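Restringing: knots, thread and when to do it

Members have asked for a technical note on restringing to follow January's item on clasps. The notes below cover strung beads and pearls on silk or nylon. They don't cover wire, elastic or chain.

Thread fails before beads do. Silk stretches under load and frays where it rubs on the edge of a drill hole. Nylon stretches less, holds a knot less willingly and tends to be chosen for heavier stone beads. Either one will pick up skin oil, perfume and hairspray, and the residue works as an abrasive once it has dried in the hole.

The usual test is to hold the strand vertically by the clasp and look for bare thread between the beads. On a knotted strand the bead should sit hard against the knot at both ends. If a bead slides, the thread has stretched and the strand is due. Grey or brown thread beside a white bead means the same thing. A strand worn weekly should be checked once a year. One worn twice a year can go much longer, though thread also ages in a drawer.

Thread size is set by the smallest hole in the strand, not the average. Test every bead before cutting the thread. The thread should pass through doubled, with slight resistance. If it passes freely, go up one size. If one bead refuses, ream that bead by hand, wet, with a fine diamond reamer, and stop as soon as the thread goes through. Never ream a pearl dry. The dust is harmful to breathe and the heat can lift the nacre around the hole.

Cut 300 mm of spare thread beyond the calculated length. For a knotted strand the calculated length is the finished length doubled, plus an allowance for the knots. Small beads take more knots per centimetre and therefore more thread, and the allowance should be raised to suit.

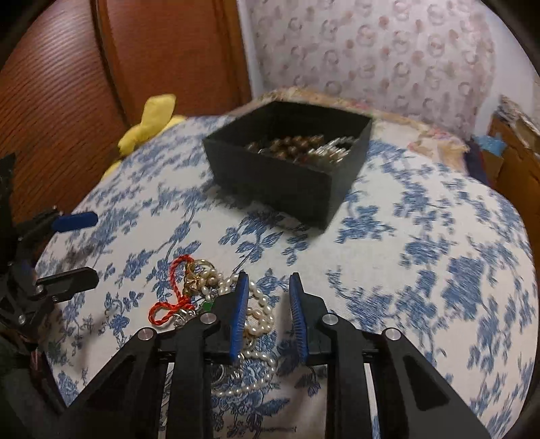

Small white pearls on a bedspread.

Before unstringing, lay the strand in a grooved bead board and note the order. Graduated strands must go back in sequence, and the difference between neighbouring beads is often too small to judge by eye. Cut the old thread beside the clasp and remove the beads one at a time into the groove. Cutting in the middle of a strand is a common way to lose the centre bead.

Knots are made with an overhand loop carried down to the bead on the point of an awl. Keep the awl in the loop, pull the thread away from the bead until the knot closes on the tip, then withdraw the awl and push the knot home with a thumbnail. Tension should be even along the strand. A strand knotted too tightly will kink at the back of the neck and won't drape properly. The first 2 beads and the last 2 are finished by passing the thread back through them, so they are left unknotted until the clasp is on.

Gimp (the fine coiled wire that covers the thread at the clasp) should be cut to 3 mm for most small clasps. Longer pieces show. Ronaldo Sampaio has supplied the club with a comparison of gimp sizes against thread sizes, and copies are in the folder beside the polishing bench. He recommends leaving glue off the end knots until the strand has hung overnight with the clasp attached – the thread settles, and a glued knot can't be adjusted.

Clean finished pearls with a soft cloth, barely damp, and lay them flat to dry before storing. Ultrasonic cleaners, ammonia and jewellery dip are unsuitable for pearls of any kind. Store flat in a cloth pouch, apart from harder stones.

The bead boards and two awls may be borrowed from the tool cupboard. Please sign them out and return reamers dry.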